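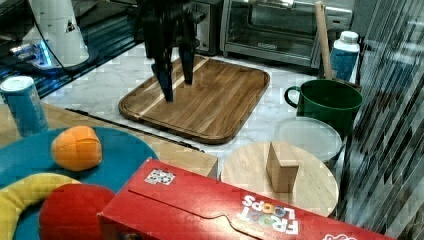
Khanyisile Kruger 님은 오븐 앞에 나무 도마를 계속 두면 한쪽만 마르고 결국 휘게 되니까, 도마의 자리부터 바꾸고 기름은 그다음에 생각하는 것이 좋겠다고 합니다. 저는 이 의견에 반쯤 동의하고 반쯤은 동의하지 않습니다. 그래서 조금 길게 답장을 씁니다.

보낸 사람: Ettore Orlandini
받는 사람: Samonte 작은 부엌 메일링 리스트
제목: Re: Re: 줄무늬 나무 도마의 자리와 기름칠에 대하여

안녕하십니까, 여러분.

먼저 양해를 구합니다. 한국어로 긴 글을 쓰는 일이 아직 저에게 쉽지 않습니다. 어색한 문장이 있으면 개인 메일로 고쳐 주시기 바랍니다. 지난번에 Jocelyn Cabrera 님이 "도마를 먹인다"와 "도마에 기름을 먹인다"가 어떻게 다른지 가르쳐 주셔서 아주 큰 도움이 되었습니다.

Caroline Lyimo 님의 질문을 아래에 그대로 인용하고, 항목마다 제 생각을 적겠습니다.

> 6월에 Norner로 이사를 했습니다. 새 집의 조리대는 흰 대리석이고,
> 생각보다 깊지 않습니다. 안쪽에 토스터 오븐을 놓으니까
> 앞에 남는 자리에 도마 하나가 겨우 들어갑니다.
> 도마는 진한 나무와 밝은 나무를 번갈아 붙인 줄무늬이고
> 가장자리가 조금 올라와 있는 종류입니다. 무겁습니다.
>
> 질문이 네 가지 있습니다.
>
> 첫째, 도마를 항상 조리대 위에 눕혀 놓아도 괜찮습니까?
> 아니면 쓸 때마다 꺼내고 다시 세워야 합니까?
>
> 둘째, 오븐과 도마 사이를 얼마나 떨어뜨려야 합니까?
>
> 셋째, 가장자리가 올라온 도마는 물이 고이는데,
> 여러분은 어떻게 씻고 말립니까?
>
> 넷째, 대리석이 걱정됩니다. 전에 살던 집의 조리대는 스테인리스였고
> 저는 거기에서 레몬도 식초도 아무 생각 없이 썼습니다.
>
> 그리고 기름은 무엇을 쓰시는지도 궁금합니다.
> 답장은 천천히 주셔도 됩니다. 아직 상자를 다 풀지 못했습니다.
>
> Caroline Lyimo

인용은 여기까지입니다.

첫째, 눕혀 놓는 문제에 대하여

저도 도마를 조리대 위에 눕혀 놓고 삽니다. 제 도마도 갈색과 밝은 색의 나무 띠가 번갈아 있고, 모서리가 둥글고, 테두리가 올라와 있습니다. 무거운 도마를 매번 꺼내야 하면 사람은 점점 도마를 쓰지 않게 됩니다. 저는 예전에 도마를 싱크대 아래에 세워서 보관했는데, 일 년 동안 빵을 접시 위에서 잘랐습니다. 접시에는 칼자국이 남았고 칼도 무뎌졌습니다.

눕혀 두는 것이 나쁘다는 말은 대부분 밑면 때문에 나옵니다. 윗면은 공기를 만나는데 밑면은 돌과 붙어 있습니다. 특히 대리석은 차갑고 매끈해서, 젖은 도마를 바로 놓으면 밑면의 물이 갈 곳이 없습니다. 제 방법은 다음과 같습니다. 낮에는 눕혀 놓고, 저녁 설거지가 끝나면 도마를 벽에 기대어 세웁니다. 아침에 커피를 만들 때 다시 눕힙니다. 밤 사이에 양쪽이 똑같이 마릅니다.

세울 때는 나무의 결이 위아래로 가게 세우는 것이 물이 잘 빠진다고 합니다. 다만 비스듬한 줄무늬의 도마는 어느 쪽이 위인지 조금 애매합니다. 저는 긴 변을 아래로 하고 세웁니다. 짧은 변으로 세우면 밤중에 넘어질 수 있습니다. 한 번 넘어졌고, 아래층에서 올라왔습니다.

Ariel Pangilinan 님이 예전에 작은 고무발을 붙이는 방법을 소개하셨지요. 밑면에 공기가 통하니까 좋은 방법이라고 생각합니다. 하지만 고무발을 붙이면 도마를 뒤집어서 쓸 수 없습니다. 테두리가 올라온 도마는 보통 뒷면이 평평하고, 저는 반죽을 할 때 그 뒷면을 씁니다. 그래서 저는 붙이지 않았습니다.

둘째, 오븐과의 거리

여기에서 저는 Kruger 님과 의견이 조금 다릅니다. Kruger 님은 오븐 앞에 도마를 절대로 두지 말라고 하시는데, 우리 같은 작은 부엌에서는 오븐 앞 말고는 자리가 없는 경우가 많습니다. 저의 조리대도 그렇습니다. 뒤쪽에 스테인리스 토스터 오븐이 있고, 그 앞이 도마의 자리입니다.

중요한 것은 오븐을 켜고 있는 시간이라고 생각합니다. 빵을 데우는 몇 분은 문제가 된 적이 없습니다. 문제는 오래 구울 때입니다. 겨울에 저는 고구마를 자주 굽는데, 그때는 최대 40분까지 오븐을 켜 둡니다. 이때는 도마를 치웁니다. 치울 자리가 없으면 식탁으로 옮깁니다. 그리고 오븐의 문을 열 때 문이 도마 위로 내려오는지도 확인해 주십시오. 문이 아래로 열리는 오븐이면, 뜨거운 문 바로 밑에 나무가 있게 됩니다. 저는 문이 다 열려도 도마에 닿지 않는 위치를 찾아서, 조리대 옆면에 연필로 작은 표시를 했습니다. 아내가 지웠기 때문에 다시 표시했습니다.

도마를 조리대와 똑바로 맞추지 않고 조금 비스듬하게 놓는 것도 생각해 보십시오. 보기에는 정리가 안 된 것 같지만, 저는 오른손으로 칼을 쓰기 때문에 비스듬한 쪽이 팔이 편합니다. 왼손을 쓰는 분은 반대로 하시면 됩니다. 깊지 않은 조리대에서는 이렇게 놓으면 팔꿈치가 다른 물건에 부딪히는 일도 적어집니다.

휘는 것에 대해서는, 제 도마는 한 번 휘었습니다. 하지만 오븐 때문이 아니고 제가 햇빛에 말렸기 때문입니다. 창가에 세워 놓고 외출했는데, 돌아오니까 평평한 곳에 놓았을 때 덜컥덜컥 소리가 났습니다. 휜 도마는 볼록한 면이 위로 가게 젖은 수건 위에 놓고 기다리면 조금 돌아온다고 어떤 분이 쓰신 적이 있습니다. 저는 7일 동안 기다렸고, 소리가 작아졌지만 없어지지는 않았습니다. 그 도마는 지금 화분 받침입니다. 화분은 덜컥거리지 않습니다.

셋째, 씻고 말리는 방법

올라온 테두리는 토마토와 수박을 자를 때는 고마운 것이고, 씻을 때는 귀찮은 것입니다. 안쪽 구석에 빵가루와 파 조각이 남습니다. 수세미만으로는 잘 나오지 않아서 저는 부드러운 솔을 씁니다. 솔은 결의 방향을 따라 움직입니다.

순서를 적겠습니다.

먼저 마른 행주로 부스러기를 모아서 버립니다.
미지근한 물을 조금 흘리고, 솔에 세제를 한 방울 묻혀서 윗면을 닦습니다.
구석을 한 번 더 닦습니다.
도마를 뒤집어서 밑면도 물로 적십니다. 한쪽만 적시면 한쪽만 늘어납니다.
헹구고, 세워서 물을 떨어뜨리고, 행주로 양쪽을 닦습니다.
벽에 기대어 둡니다.

물에 담가 두는 것은 하지 마십시오. 식기세척기도 안 됩니다. 여러 조각을 붙여서 만든 도마는 붙인 선을 따라서 갈라집니다. 제 친척의 도마가 그렇게 두 개의 도마가 되었습니다.

마늘 냄새에는 굵은 소금을 뿌리고 마른 채로 문지르는 방법을 씁니다. 레몬 반 개로 문지르는 방법도 유명하지만, 대리석 위에서 하시면 안 됩니다. 이 이야기는 바로 다음에 쓰겠습니다.

생고기는 이 도마에서 자르지 않습니다. 얇은 플라스틱 도마가 따로 있고 그것은 서랍에 있습니다. 의견이 다른 분이 계신 것을 압니다. 이 문제로 작년에 이 리스트에서 메일이 167통 오고 갔으니까, 다시 시작하지 않으면 좋겠습니다.

넷째, 대리석

Caroline 님의 걱정은 맞는 걱정입니다. 대리석은 산에 약합니다. 레몬즙, 식초, 와인, 토마토 국물이 모두 자국을 남깁니다. 이 자국은 얼룩하고 다릅니다. 색이 묻은 것이 아니고 표면의 광택이 없어진 것이어서, 세제로 닦아도 나오지 않습니다. 옅은 회색 무늬가 있는 흰 대리석이면 위에서 볼 때는 잘 모릅니다. 눈을 낮게 하고 창문 쪽을 보면 보입니다. 이사한 지 얼마 안 되셨으면 지금 한번 보시고, 원래 있던 자국은 집주인에게 미리 알리는 것이 좋습니다.

여기에서 테두리가 있는 도마가 일을 많이 합니다. 저는 신 과일을 자를 때 반드시 도마 위에서 자르고, 다 자른 과일은 도마에서 바로 접시로 옮깁니다. 접시는 조리대가 아니라 옆의 나무 선반 위에 놓습니다. 접시에서 국물이 넘쳐도 돌에는 가지 않습니다. 청록색의 큰 둥근 접시인데, 커서 편리합니다.

다만 나무와 돌이 만나는 틈을 조심해야 합니다. 저의 경우에는 그 사이에 가는 검은 띠가 있습니다. 부스러기가 그 줄을 따라서 모이기 쉽습니다. 저는 오래된 칫솔로 닦습니다. 틈이 있는 분은 물을 많이 쓰지 마시고, 꼭 짠 행주를 쓰시기 바랍니다.

조리대 위의 물건을 얼마나 줄여야 하는지도 물어보신 분이 계셨습니다. Jocelyn 님이었다고 기억합니다. 저는 많이 줄이지 못했습니다. 가전제품이 뒤쪽에 줄을 지어 있고, 간식 통도 가장자리 가까이에 세워 놓습니다. 그 대신 규칙이 하나 있습니다. 도마의 자리에는 다른 물건을 놓지 않습니다. 장을 보고 온 봉지도 놓지 않고, 우편물도 놓지 않습니다. 도마 위에 물건이 쌓이면 그날은 요리를 하지 않게 됩니다. 적어도 우리 집은 그렇습니다.

기름에 대하여

저는 Sternau의 도마용 기름을 씁니다. 무색이고 냄새가 거의 없습니다. Rametari에서 파는 밀랍을 섞은 것도 써 보았는데, 그것은 표면이 더 부드럽고 물방울이 잘 굴러갑니다. 그 대신 여름에 조금 끈적거린다고 느꼈습니다. 어느 쪽이 더 좋은지 저는 결정하지 못했습니다. 식용유, 특히 올리브유는 권하지 않습니다. 처음에는 아름답지만 나중에 오래된 기름의 냄새가 납니다. 저는 올리브를 많이 먹는 나라에서 왔기 때문에 이 실수를 두 번 했습니다.

바르는 방법은 간단합니다. 완전히 마른 도마에 천으로 얇게 바르고, 양쪽 면과 옆면을 모두 바르고, 세워서 둡니다. 저는 저녁에 바르고 16시간 뒤에, 그러니까 다음 날 점심 전에 남은 기름을 닦습니다. 더 일찍 닦아도 괜찮다고 하는 분도 많습니다. 밝은 나무와 진한 나무는 기름을 마시는 속도가 다릅니다. 제 도마에서는 밝은 띠가 먼저 말라 보이고, 그때가 다시 바를 때입니다. 달력으로 정하는 것보다 이쪽이 저에게 맞습니다.

한 가지 주의할 것이 있습니다. 기름을 바른 도마를 바로 대리석 위에 눕히면 돌에 기름이 스며들어서 어두운 네모가 생깁니다. 저는 이것을 책에서 배우지 않았습니다. 밑에 종이를 깔거나, 나무 선반 쪽에 세워 두십시오. 베이킹소다를 물에 개어서 자국 위에 덮고 랩으로 싸서 하룻밤 두는 것을 여러 번 하면 조금씩 옅어집니다. 제 것은 지금은 비가 오는 날에만 보입니다.

Kruger 님께

제가 Kruger 님의 의견을 잘못 이해했다면 고쳐 주십시오. "자리부터 바꾼다"는 말에는 찬성입니다. 도마가 손이 가는 곳에 없으면 아무리 좋은 기름을 발라도 소용이 없으니까요. 그러나 오븐에서 멀리 둘 수 없는 사람에게도 방법이 있다고 저는 생각합니다. 그리고 혹시 Kruger 님의 도마가 휘었을 때 어느 쪽이 볼록하게 되었는지 기억하십니까? 오븐 쪽이 말랐다면 어느 모서리가 올라오는지 알고 싶습니다. 저는 이 점을 아직 잘 모릅니다.

Ariel 님께도 질문이 있습니다. 고무발은 나사로 붙이셨습니까, 접착제로 붙이셨습니까? 나사라면 녹이 나지 않는지 궁금합니다.

Caroline 님, 상자를 다 푸시면 조리대의 깊이를 재서 알려 주십시오. 도마를 세울 수 있는 벽이 어느 쪽에 있는지도 같이 써 주시면, 다른 분들도 더 정확하게 대답하실 수 있을 것입니다.

감사합니다.

Ettore Orlandini 드림

추신. 굵은 소금을 쓴 다음에는 소금을 대리석 위에 쓸어 내리지 마십시오. 행주로 닦을 때 돌에 가는 흠집이 생깁니다. 도마를 들고 싱크대에 가서 터시는 것이 좋습니다.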